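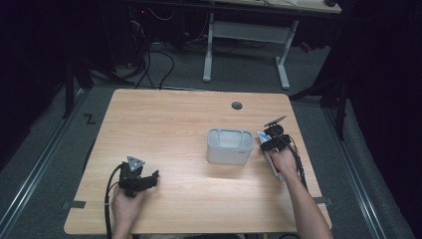 Una cubeta con compartimentos y una mesa de canto redondo: trucos para ordenar lo pequeño

Por Jozefína Štefanec
24 de agosto

En mi casa siempre ha habido un cajón imposible, y sospecho que en la vuestra también. Sobres de semillas, fundas de botones, tarjetas con agujas enganchadas, la garantía del hervidor, pilas que a lo mejor están gastadas y a lo mejor no, y esos paquetitos planos de cartón que una guarda porque dentro queda una pieza suelta de algo. En febrero me tocó vaciarlo entero para buscar un fusible (que no apareció, por cierto) y ya que estaba todo fuera decidí no volver a meterlo tal cual. De aquel arreglo salieron casi todos los consejos de esta página, más unos cuantos que me habéis ido mandando desde que la sección pasó al boletín de Fokby.

Qué cubeta elegir

Para lo pequeño me quedo con una cubeta rectangular de plástico gris claro, abierta por arriba, con las esquinas redondeadas y el interior dividido. El color claro ayuda muchísimo más de lo que parece: en una caja oscura los tornillos negros desaparecen, y en una clara los ves aunque estés de pie y sin gafas. Que no lleve tapa también me gusta. Yo tuve durante años una preciosa con tapa, de la tienda Drollema, y acababa siempre igual, con las cosas encima de la tapa en vez de dentro, esperando a que yo tuviera las dos manos libres.

Fijaos en el borde. Si es un poquito más grueso que la pared se coge mejor y no se te clava en los dedos cuando va cargada. Y antes de comprar, medid por dentro la estantería donde va a vivir. La mía tiene 448 mm de hueco y la primera cubeta que traje a casa, toda ilusionada, se quedó fuera por nada y menos.

Cómo repartir los compartimentos

Empezad por lo que más usáis y dadle el hueco que os quede más a mano, aunque sea el grande y os parezca un desperdicio. Lo de usar poco va al fondo. Yo separo así:

Tarjetas y paquetes planos, siempre de pie, como si fueran fichas de biblioteca. Tumbados se tapan unos a otros y acabas comprando agujas que ya tenías.

Piezas sueltas que pertenecen a algo, cada una en su sobrecito, con el nombre del aparato escrito a lápiz.

Pilas, todas del mismo lado y nunca mezcladas con clips ni monedas.

Un hueco para «no sé qué es». Este me lo discutís mucho por carta, pero yo lo defiendo: si no existe, lo que no sabes qué es se reparte por los demás y los estropea todos. Lo reviso cuando se llena, y lo que sigue sin nombre se va.

Si un paquete plano no se sostiene porque el compartimento es demasiado ancho, metedle al lado un cartón doblado en acordeón. Queda feo — bueno, un poco feo — pero sujeta de maravilla y se quita en un segundo cuando el hueco se llena.

Ordenar encima de la mesa y no en el suelo

Lo del suelo se nos da bien a los veinte años. Después, creedme, conviene una mesa. Poned la cubeta más o menos hacia el centro, para poder llegar a ella con las dos manos, y dejad sitio libre delante para ir mirando cada cosa. A un lado lo que se queda, al otro lo que se marcha. Si sois dos, que cada uno se ocupe de un lado y no vaya opinando sobre el del otro, que luego viene la cena y hay morros.

Me gustan mucho los tableros de esquinas redondeadas para estas tareas. En la cadera se agradecen, y con nietos corriendo alrededor ni os cuento.

Si el tablero tiene uno de esos agujeros redondos para pasar los cables, tapadlo antes de empezar. Por ahí se me fueron un dedal y dos botones de nácar antes de que se me ocurriera ponerle encima un posavasos. Y si hace falta tener un cable por en medio, dejadlo caer por el borde más cercano, sin cruzarlo por la zona de trabajo, y así no arrastra los montoncitos cada vez que alguien se mueve.

Para marcar zonas uso tiritas cortas de cinta oscura en el borde delantero. Se ven enseguida sobre una madera clara y no hay que pintar nada. Eso sí, no las dejéis puestas meses y meses. El pegamento se pone terco y luego hay que andar con el secador, la uña y la paciencia.

La limpieza del tablero claro

Cuando termino de clasificar paso un paño apenas húmedo, siguiendo la veta, y otro seco justo detrás. En los tableros claros de veta suave y ondulada las huellas casi no se notan mirando desde arriba, y por eso se van acumulando sin que una se entere. El truco es agacharse y buscar el reflejo de la luz: donde brilla más se distinguen las motas, los cercos y hasta la miga más discreta. Yo limpio primero esa parte y después muevo la lámpara, o me muevo yo, y repito.

Nada de estropajo. Tampoco echéis el producto directamente sobre la mesa, mejor en el paño y poquito. Para los restos de cinta, una gota de aceite de cocina, 4 minutos de espera y agua tibia con jabón. Probad antes en una esquina que no se vea, que cada acabado tiene su genio.

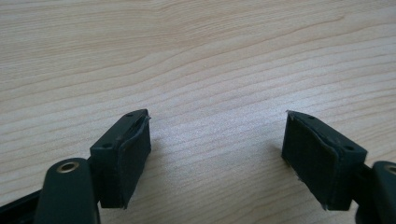
Almohadillas, fieltros y bordes que se levantan

Las cosas con una capa fina de goma o de espuma pegada (los topes, las patas de los aparatos, los forros de las herramientas) empiezan a despegarse casi siempre por una esquina. Si lo pilláis pronto tiene arreglo fácil. Levantad un poco, limpiad el polvo de debajo con un bastoncillo y alcohol, dejad secar, poned una pizca de adhesivo de contacto y sujetad con una pinza toda la noche. Si el corte ha quedado irregular, igualadlo con tijeras bien afiladas antes de pegar. Después será más difícil y os dará pereza.

Con la moqueta, cuidado con las patas

Si la mesa va sobre moqueta, movedla un palmo de vez en cuando para que no se queden las marcas hundidas. Un cubito de hielo sobre la huella, esperar a que se derrita y levantar el pelo con un cepillo suave: me lo enseñó mi suegra y sigue funcionando.

Vuestras cartas

Messina me escribe que ella guarda los sobres de semillas por mes de siembra y no por nombre, y me ha convencido del todo, así que este otoño lo cambio. También me preguntan si hace falta poner etiquetas en la cubeta. Si solo la usáis vosotros, yo no me molestaría. Si la usa toda la familia, una etiqueta pequeña en el frente, cerca de una esquina, y letra grande.

Ya son más de 900 los trucos que tengo apuntados en la libreta, algunos repetidos y dos o tres francamente peligrosos, que no pienso publicar. El próximo día tocan los tarros de cristal y cómo quitarles el olor a pepinillo.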